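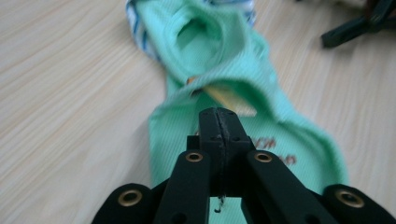

**Issue #88**

**Washer 2 stops before final spin, shows F7, keeps the money**

Opened by: Áine Buckley
Opened: 24 Aug 2023
Site: Rurari Apartments, basement laundry
Equipment: Carretero front loader, Brititz card reader
Priority: Low (set by the system; I would like it noted that I picked High)

---

**Original report**

Washer 2 fills, washes, rinses, and then gives up. The drum stops, the display shows F7, and the door stays locked with everybody's clothes sitting in gray water like a sad soup. After a while the lock clicks and you can open it, at which point the soup joins you on the floor.

The card reader charges for the full cycle. It also shows "THANK YOU" while F7 is on the display right next to it, which feels pointed.

Things I have tried:

- Turning it off and on at the switch on the wall
- Running a smaller load
- Running a bigger load
- Using washer 3, which works fine and therefore has a line

The card taped inside the lid of the detergent shelf lists F1 through F6. Whoever laminated it did a lovely job.

---

**Reply from Bradley Furnival, Carretero support**

Hi Áine, thanks for the detail. F7 is "drain time exceeded." The machine opens the drain stage, starts a timer, and if the pressure switch still reports water in the drum when the timer runs out, it stops. It's usually a blocked pump filter, a kinked hose, or a tired pump, in that order.

Could you check the filter first? It's behind the small square panel at the bottom right. Put a shallow tray under it, pull out the little black hose, drain that, then unscrew the filter counterclockwise.

Please switch the machine off first.

---

**Update, Áine**

Filter is out. The shallow tray was an optimistic piece of advice. I'd suggest changing the article to "a tray, and then all of your towels, which you will then need to wash."

Found in the filter: a collar stay, a quantity of lint with the texture of felt, a hair tie, and a coin from a country I haven't been to. No socks. I had been promised by everyone on my floor that it would be socks. People have been bringing down their widowed ones all week and asking me to keep an eye out, as though I were running an orphanage.

Cleaned it, screwed it back in, ran a rinse and spin with nothing in the drum. It drained. Ran a real load. F7.

---

**Reply from Bradley Furnival**

That's useful. If it drains empty and fails loaded, I'd look at the hose next. Pull the machine forward and see whether the gray corrugated hose is pinched against the wall. Also check how far the end of it is pushed into the standpipe. If it's jammed down too deep it can siphon or choke, depending on its mood.

Can you also send the firmware version? Hold Start and Temp together until the display blinks.

---

**Update, Áine**

Pulled it forward with help from the man in the apartment over mine, who has opinions about plumbing and shared them.

The hose isn't kinked. It was pushed very far down the standpipe and held there with a lot of electrical tape. I took the tape off, pulled the hose back up to where the plastic hook sits on the rim of the pipe, and used the hook. The hook had clearly never been used. It was still in its bag, tied to the back of the machine.

Firmware: holding Start and Temp starts a hot wash. I now have a hot wash going that I didn't ask for, and the Brititz reader has billed me for it.

---

**Reply from Bradley Furnival**

Sorry about that. Start and Temp is for the home model. On the coin and card model it's Start and Delay. I've asked for the article to be corrected.

Did the hot wash finish?

---

**Update, Áine**

It did! Full cycle, final spin, door opened, floor dry. I was so pleased that I told people, and this was a mistake.

By evening there were three loads through it. The first two finished. The third stopped on F7 with somebody's bath mat inside. The bath mat's owner has been very civil, in writing, several times.

Start and Delay gives version 3.2. It also gives a little tune.

---

**Reply from Bradley Furnival**

OK, so the hose was a real problem, and there's a second one behind it. Please keep the hose where you have it now.

Next time it fails, would you listen at the bottom right before it gives up? I need to know which of these it is:

- A steady hum and water moving
- A steady hum and no water moving
- Humming that comes and goes, with a rattle
- Silence

---

**Update, Áine**

I've spent part of my week lying on a basement floor with my ear against a washing machine. Two neighbors came in, looked, and went away again without asking. I think that says something about the building.

It's the hum with a rattle. It hums for a bit, something in there goes *tk tk tk*, it stops humming, then it tries again. Light loads get through because there's less water to move and it gets there before the timer does. Towels, jeans, and the bath mat don't.

---

**Reply from Bradley Furnival**

The rattle is the impeller. Either there's something small caught in it, past the filter, or it has come loose on its shaft. With the filter out and the machine off, you can reach in with a finger and turn it. It should move in small, notchy steps. If it spins freely like a pinwheel, the pump's done.

---

**Update, Áine**

Pinwheel.

---

**Reply from Bradley Furnival**

Pump's done. I've put one on order through Pukitz, who handle parts for your area. The machine is still under the building's service plan, which runs to March, so there's no charge for the part or the visit. Please put a sign on it in the meantime.

---

**Update, Áine**

Sign is up. It reads OUT OF ORDER, PUMP, PLEASE DON'T. By morning someone had loaded it, started it, and moved the sign to the dryer so it wouldn't get wet.

Pukitz called to confirm the delivery address and asked if I was the facilities department. I said yes, because it was quicker. I now get their newsletter.

Separate question, and I realize it may be a separate ticket: who refunds the failed cycles? Brititz says the reader only reports a start, and a start is what people paid for. I do see the logic. I'd also like my money.

---

**Reply from Bradley Furnival**

The reader does get a fault signal from us on F1 through F6 and holds the charge. F7 was added in version 3 and it looks as though the reader's list was never extended to match. So your laminated card and the reader are out of date in the same way.

I've raised it with Brititz on our side. For the cycles already charged, please send me the card numbers and dates and I'll pass them on together.

---

**Update, Áine**

Sheet attached. I went door to door for it. Most people remembered what they'd lost to the penny, and one claimed for washer 3 as well, on principle. I've left that one in and let you decide.

---

**Update, Áine**

Technician came. The old pump had half a zipper pull in it and a crack running through the impeller. The new one is in, and the swap took less time than getting the machine back against the wall.

Tests run afterward:

| Load | Result |
|---|---|
| Empty, rinse and spin | Finished |
| Mixed, warm | Finished |
| Towels | Finished |
| Bath mat, at the owner's request | Finished |

No rattle. The floor stayed dry the whole way through.

---

**Reply from Bradley Furnival**

Great news. Brititz have confirmed the credits will appear on the cards the next time each one is tapped at the reader. The washer 3 claim was approved with the rest, I think by accident. Reader update is scheduled and I'll track it separately.

OK to close this one?

---

**Update, Áine**

Close it, please, with two notes for whoever opens the next one.

The laminated card now has F7 written on it in marker. It's on top of the laminate, so it'll rub off by winter.

The box of single socks is still on the detergent shelf. If one of them is yours, come and get it before I start pairing them by general attitude.

**Status:** Closed, resolved
**Cause:** Drain hose seated too deep; drain pump impeller cracked
**Linked:** Brititz reader does not hold charge on F7 (open)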